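Too many small operators still treat a mud report as paperwork. On the Brovmont wells last July we lost returns at 414 metres, and the first thing the company man asked for was another pill of coarse plugging material. We pumped 7 of them before anyone looked back at the fluid weights.

The weights were the problem. They had crept up over two shifts, and the derrickhand had written down every reading. 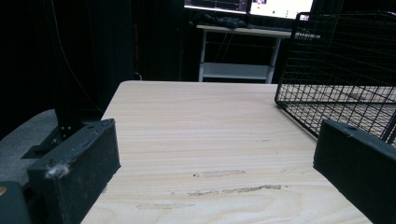 My view is that the person who takes the readings should be allowed to stop the job. Joar Backlund argued against this when I raised it. He thinks it would lead to rigs sitting idle over a bad scale or a dirty sample, and he has a point. A false alarm can burn $4,000 before lunch.

Still, a false alarm ends when you check the scale. Lost circulation can go on for days, and the plugging material we pump to cure it sometimes ends up in the pay zone, where it hurts production for years.

Briem gave its mud hands that authority on 10 wells. The crews grumbled about it at first, and a few of the drillers still do. I would like to see Gatik try the same thing this winter, starting with the shallow program.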